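Street choir for the August square event: song choice and numbers
Events and Performances > Community singing

brulter_bass
Posted 9:14 am

We have a date in August for the mass singing on the square and I'd like some views before the meeting. The plan from the Zernel Centre is that the school choirs stand on the steps, a soloist sings the verses, and everyone else on the square does the chorus with hand claps and foot stamps. Last year was smaller and ran to 430 people by the gate count. They want a lot more this time.

Three songs are on the shortlist. Two are well known and one is a local piece, the Florkska harvest song, which has a call and answer in it. My worry is the stamping. With that many people and the sound bouncing off the town hall, the back of the crowd is going to be behind the front.

Has anyone run something this size outdoors?

mardle
Posted 9:40 am

Did one on a seafront with fewer people than that. The delay is real. We had one set of speakers at the stage and by the time the sound got to the back rows they were half a beat late, then their stamping came forward and put off the front rows. We dropped the stamping after the second rehearsal and kept the claps on the chorus only.

If you can get a second set of speakers halfway back with a delay set on them it helps a lot. Don't let anybody tell you louder is the same thing.

tess_on_alto
Posted 9:52 am

Use the Florkska song. The other two get done everywhere and half the square will be filming them and not singing. Call and answer also gets round some of the timing trouble. There is a gap between the call and the answer, so a late answer doesn't trip anyone up.

quillfeather
Posted 10:05 am

Disagree with tess. People who walk past on the day won't know the harvest song. My mother grew up here and only knows the first verse. You want something a stranger can join by the second chorus.

tess_on_alto
Posted 10:11 am

The answer line is five words long. They'd have it by the second time round.

quillfeather
Posted 10:13 am

In dialect.

brulter_bass
Posted 10:30 am

Both fair. The Brulter schools have sung it since infants so the steps would be solid whatever happens. It's the rest of the square I can't predict. The first verse mentions 1719, the year of the big harvest it was written about, and the Centre likes that for the programme.

mardle, what did you use for a conductor? We were going to put Houshang Kiani on the steps but he thinks he'll need to be higher.

mardle
Posted 10:48 am

He's right. Ours was on the steps to begin with and past the third row they couldn't see his hands. We borrowed a platform from a builders' yard and put him in white gloves.

We also had section leaders down in the crowd, one for every block, each with something to hold up for the beat. Start there if your budget is small.

pem_and_co
Posted 11:20 am

I looked after the section leaders for the lantern parade two years running, so here is how we did it. 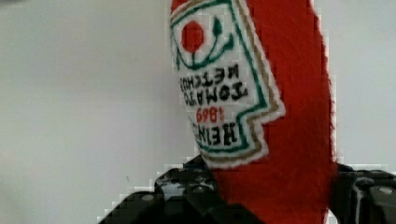
Each leader needs to be seen by people standing behind taller people, and needs a free hand for the claps. Flags were a nuisance in any wind and the plain coloured paddles all looked alike from the steps. What worked was one silly object per block, the brighter the better. A red plush ketchup bottle like that one is ideal, fuzzy and daft and very red, and you can tell a family "you're with the ketchup" and they'll remember it. Soft things are also safer when somebody gets carried away in the last chorus. Tie it to a cane if the leader is short.

Brief them at the same time as the stewards, and give them the running order on a card. We had 8 leaders and should have had a couple spare.

quillfeather
Posted 11:31 am

Like the idea but a children's toy over a harvest song is going to look odd in the photographs. Could they be sheaves or something that fits?

pem_and_co
Posted 11:44 am

Sheaves are the colour of everybody's summer hats. You won't pick them out.

tess_on_alto
Posted 11:50 am

Agree with pem. The photographs are not the point of it.

quillfeather
Posted 11:58 am

The Centre's funding report is mostly photographs, so they are a bit.

old_norrie
Posted 12:36 pm

Going back to the timing. I did sound for the Pakzad brass day on the same square and there's a bad echo off the bank building as well as the town hall. It is worst on the left as you face the steps. If you put the school choirs on that side they will hear themselves twice. Ask for them to be in the centre or on the right.

Also ask who is paying for the power. We found out the evening before that the sockets by the fountain are switched off at the council end and you have to book them.

brulter_bass
Posted 12:50 pm

I did not know that about the sockets. Thank you. I'll ring them this afternoon.

old_norrie
Posted 12:58 pm

Ask for the events desk and not the main number or you'll be passed round. They wanted a form from us with the load written on it, so get that from whoever supplies the speakers first.

mardle
Posted 1:15 pm

What tempo are you planning? We started too fast. A crowd drags whatever you do, and if the soloist pushes on against it the whole thing comes apart in the second verse. Ours was happier once we'd taken it down a notch and let the soloist wait for them.

brulter_bass
Posted 1:27 pm

Walking pace for the harvest song. The other two would be quicker, which I suppose is another mark against them.

Rehearsals are the next problem. The hall holds 150 and we have more than that from the schools alone. Split rehearsals by school, or by voice?

tess_on_alto
Posted 1:34 pm

By voice. Otherwise every school turns up with its own version of the third line.

mardle
Posted 1:41 pm

By school, then one full run on the square itself, early evening when it's quieter. Teachers won't be able to get the children to different halls on different nights. I've tried it and half the altos didn't come.

tess_on_alto
Posted 1:49 pm

Then somebody has to write down the third line and send it to all of them first. There are at least two versions going about and the one in the green songbook is not the one they sing at Florkska.

quillfeather
Posted 2:02 pm

There we are then. If the schools can't agree on the words I don't see how the square will.

pem_and_co
Posted 2:10 pm

Print the answer line big on the back of the programme. The square only needs that one. The third line is the schools' business.

quillfeather
Posted 2:19 pm

That would do it, if it's spelt the way it sounds. I'd still rather have one of the others as the closer so people go home having sung something they know.

brulter_bass
Posted 2:33 pm

We could do that. Harvest song first with the claps, no stamping, then one of the well-known ones to finish. I'll take both to the meeting. Will go with mardle on rehearsing by school and get the words sent out beforehand.

pem, could you send me the card you gave your leaders? Even an old one would do to copy from.

pem_and_co
Posted 2:51 pm

It's on the old laptop. Will dig it out tonight. It has the lantern route on the back so ignore that side.

old_norrie
Posted 3:05 pm

Is anyone bringing water for the children on the steps? They were in full sun from two o'clock at the brass day and there's no shade until the clock tower side.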